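Zevlow Hand-Held Gripper Pair: Station Guide
September 2023
By Sólveig Holst

Section 4. Setting up and checking the grippers at a table station

This section covers the work done at the table before a recording shift and after any repair. It assumes the station has already been built according to Section 2 and that the recording computer starts normally. Charging, file transfer and user accounts are in Section 6.

Allow one person per station. The same person should do all of 4.2 through 4.5, with both grippers, so that a change in feel between the left and the right gets noticed.

4.1 What you need

- Both grippers from the same numbered case
- Hex keys from the Skarna tool roll
- Lint-free cloth and the lens cleaner supplied with the case
- The yellow test ball
- The cream tray, and the white bin kept at the station
- The station log

Do not mix grippers from two cases. Each pair is calibrated together, and the offset file on the computer applies to that pair only. If one gripper has gone for repair, the whole case is out of service until it comes back.

4.2 Preparing the table

1. Wipe the white board and let it dry. Crumbs and tape residue will show up in the recordings.
2. Check that the board sits flat and does not rock when you lean on it. If it rocks, move the board before you put anything under it. Most of the time it has ridden up on a cable.
3. Place the tray lengthwise, pointing away from the operator, on the left part of the board.
4. Set the chair height so that your forearms clear the edge of the board.
5. Read the station number on the floor and enter it in the log. The number on the screen must match.

Caution: Keep your feet and the chair off any cable on the floor. A chair leg will crush the jacket without any visible damage, and the fault shows up weeks later as dropped data.

4.3 Cleaning and inspecting the fingers

Do this with the cable disconnected.

1. Close the jaw by hand and look at the gap between the fingers. It should be even along the whole length.
2. Open the jaw fully. Wipe the inner face of each finger. Felt from the ball collects there and makes small objects slip.
3. Try to move each finger sideways. There should be no play. If a finger moves, tighten its screws a quarter turn at a time, going back and forth between them.
4. Look at the threaded inserts in the mounting posts. An insert that has lifted or turned in its hole cannot be fixed at the station. Tag the case and send it to Bart Schouten.
5. Wipe the camera lens last, with a clean part of the cloth.

Note: Do not use alcohol on the fingers. It leaves a pale film that takes several shifts to wear off.

Fingers are replaced as a set. After a replacement, run the jaw through 180 full open and close strokes before you calibrate. The first strokes on new fingers are stiff and will give a false closed reading.

4.4 Connecting and wearing the grippers

1. Lay the cable out to the side of the board before you plug it in. Take out any twists.
2. Push the plug in until it clicks, then pull lightly to test it.
3. Put your hand through the strap and tighten it until the gripper stays put with your fingers relaxed.
4. Let the cable run over the wrist and down in a wide, loose curve. It must not pull when you reach to the far end of the tray.
5. Repeat for the other hand.
6. Hold both grippers still over the board until the status line on the screen changes to READY.

If the status line stays at WAIT, check the plug first. If the plug is good, cover and uncover the lens once with your hand. Restart the computer only after both have failed.

4.5 The ball check

The ball check confirms that the jaw reading, the gripper camera and the overhead view agree with each other. It is done with the ball because it compresses a little and returns to shape, so a jaw that closes too far can be felt as well as read.

1. Put the ball in the tray, near the middle.
2. Bring one gripper over the ball with the jaw open.
3. Lower it until the fingers are on either side of the ball, then close slowly until both fingers touch the felt. Stop there.
4. Read the jaw value on the screen. The target is 848. A value within 3 of the target passes.
5. Lift the ball clear of the tray and hold it. The value should not drift.
6. Set the ball down, open the jaw, and repeat with the other gripper. 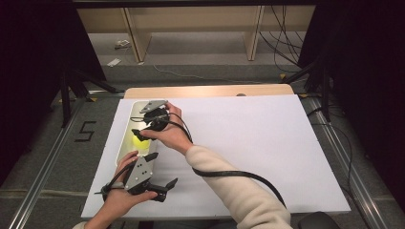
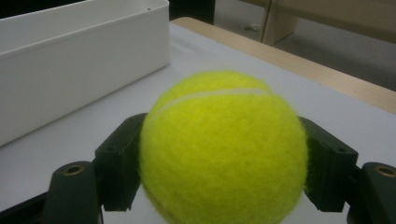
Figure 4-3. Ball check at the table station: grippers over the tray (first picture) and ball between the fingers, gripper camera (second picture).

In the gripper camera view, look for a finger on each side of the ball with the ball close to the center. If the ball sits well over to one side, release it and try again before changing anything. A crooked approach is far more common than a bent finger.

If the value is outside the limit:

- Too high on one gripper only: clean the fingers again and repeat the check.
- Too low on one gripper only: look for a loose finger screw (4.3, step 3).
- Off by the same amount on both: replace the ball. Balls go soft, and a soft one reads low on any pair.
- Jumps up and down while you hold still: cable fault. Swap the cable and start again from 4.4.

Write the two final values in the log, left hand first. Write them down even when they pass. The repair bench uses them to see how a pair is wearing.

4.6 Recalibrating a pair

Recalibrate after any finger replacement, after a drop onto a hard floor, or when the ball check has failed twice with a new ball.

1. From the Iston menu, choose SERVICE, then JAW ZERO.
2. Close both jaws fully and hold them closed until the bar fills.
3. Open both jaws fully. The open value should settle at roughly 291 above the closed value stored for the pair.
4. Choose SAVE. The old offset file is kept under the previous date.
5. Run the ball check again, both hands.

Caution: Do not choose SAVE if either jaw moved while the bar was filling. Choose CANCEL and go back to step 1. A bad offset affects every recording made afterward, and it cannot be corrected later.

4.7 At the end of the shift

1. Set both grippers down on the board before loosening the straps.
2. Unplug by the plug body, never by the cable.
3. Coil each cable loosely. Do not wrap it around the gripper.
4. Return the ball and the tray to the shelf.
5. Close the log entry with your initials.

Questions about this section go to Ward Dijkstra. Replacement fingers and cables are ordered through Panagiotis Balaskas; give the case number and the last two ball check values with the order. The next revision is planned for November and will add the wide fingers.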